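Reading Testimonies of Answered Prayer
Handout for session 2, Christian Life and Practice, Estwood evening course
Tutor: Horațiu Sârbu

Last time we ended on whether a testimony can be evidence of anything. Bořivoj asked why a course run by a church should want to pick holes in such stories. My answer is that Paul tells the Thessalonians to test everything and hold fast to what is good, and I can't find the verse where he excuses the stories we happen to like. I believe God answers prayer. I don't believe every account of it that gets passed to me over coffee, and I suspect most of you don't either, though we tend to nod.

Start with the Felora letter (your first reading). The writer says that 1,000 people prayed for a rise in giving and that giving rose in July. Read it again with a pencil. Who counted the people? What had giving been doing in the months before? Was there a month when they prayed and it fell, and if so, where is the letter about that one? None of this shows the writer is wrong. It shows we've been handed a conclusion with very little underneath.

Compare the blind man in John 9. His neighbours argue over whether he's even the same man. His parents are called and say only what they know: he is our son, he was born blind, ask him about the rest. He himself won't be pushed into a verdict he can't support. "One thing I know, that, whereas I was blind, now I see." I would trade a shelf of modern testimonies for one written with that much restraint.
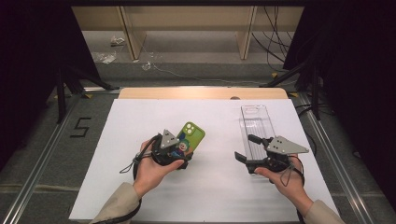

The second reading is the Morkley pamphlet, which is harder to deal with because the author is plainly sincere. He lost his job, prayed, and was offered a better one on the Monday. He then tells the reader to expect the same. Notice where the slide happens. The first part is his own story and he is entitled to tell it. The second part is a promise made in God's name to people he has never met, and I'd like to know who gave him leave to make it. Job's friends also reasoned from a tidy pattern, and they were told at the end that they had not spoken rightly.

Jonatan Wallin objected in last year's group that this makes us colder than Scripture, which is full of people shouting about what God has done. It's a fair point. Psalm 116 opens with a man who loves the Lord for hearing his voice, and he offers no control group. But the Psalms also give us 88, which ends in darkness with the prayer unanswered, and it was sung by the same people. Count how many times you have heard a Psalm 88 read from the front on a testimony evening. I have been going to them for most of my life and my own count is nil.

Questions to put to any testimony, including your own:

- What did the person see or hear for themselves, and what were they told?
- When was it written down? A story told for twenty years grows smoother with handling.
- Is anything being sold or collected at the end of it?
- Does it leave room for the believer who prayed as hard and was refused?

On the last of these, see 2 Corinthians 12. Paul asked three times and the thorn stayed. Any teaching on prayer that would have to call Paul short of faith has gone wrong somewhere, and I've sat through a fair few that would.

A caution in the other direction. Some of you enjoy this sort of thing too much. Thomas asked for evidence and was given it, but he was also told that those who believe without seeing are blessed, and doubt can become a way of never having to thank anyone. I don't have a neat rule for when to stop asking.

For next week: read Luke 17:11-19 and the Šťastný essay, pages 56 onwards. Write about 501 words (Ziad will explain the joke) on why only one leper came back, and what we may fairly say about the other nine. "They were ungrateful" won't do unless you can show it from the text.

Recent handouts
Fasting and the Empty Stomach
Does Proverbs Make Promises?
Babak Akbari: Notes on Lament
Casting Lots and Other Ways of Deciding
Reading List for the Estwood Course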